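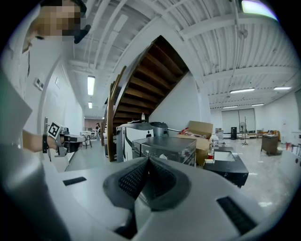 Three Rounds in Cirndale: a boxing club and its one big night
Local Sport History project report
Védís Eskildsen
2023-03-18

1. Why I picked it

My grandad kept a programme from the Stunevura Hall boxing night in a biscuit tin, and I have wanted to know the story behind it since I was small. It was the only time Cirndale Boxing Club put on its own full bill, and what a bill it was! I had the whole term to find out who fought, who won and what became of the club afterwards.

2. Sources

I used the club minute book, the programme and a bundle of letters between the secretary and a promoter called Zoëga. The minute book is wonderful – half of it is about gloves, and who last had them. The letters are harder going, with no dates on most of them, so I put them in order by matching the names of boxers to the minutes. 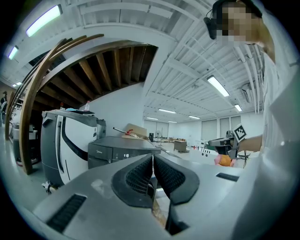 Indoor workspace with ceiling lights.

3. The night itself

The hall sold 1,421 tickets, a figure the secretary wrote down and underlined twice. The main event was between Zoëga's middleweight and a local lad who boxed as "Isis", after the river boat he worked on. Isis was put down in the second round by a left hook, got up at eight and won on points. One letter says the noise went on for 90 seconds before the announcer could read out the score. The undercard was all amateur bouts of 3 rounds each, and the club won most of them.

I was surprised by how young everyone was. Isis himself never fought past 30, and the minutes for the April after his last bout record him coming back to teach the juniors on Saturday mornings.

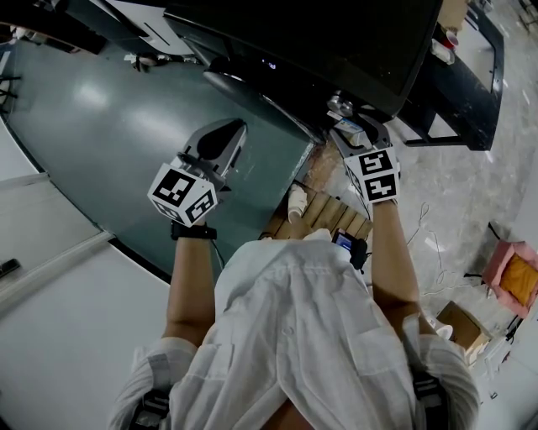

Why did the club never hold a second night?
Zoëga wanted a bigger share of the gate, and the members voted to go back to small amateur shows.

4. What I would do next

I still don't know Isis's real name. The minutes never give it and the programme only has his ring name – I would love to go through the boat company's wage books, if they survive. I also want to trace the junior boxers he taught, as a couple of them may still live in Cirndale.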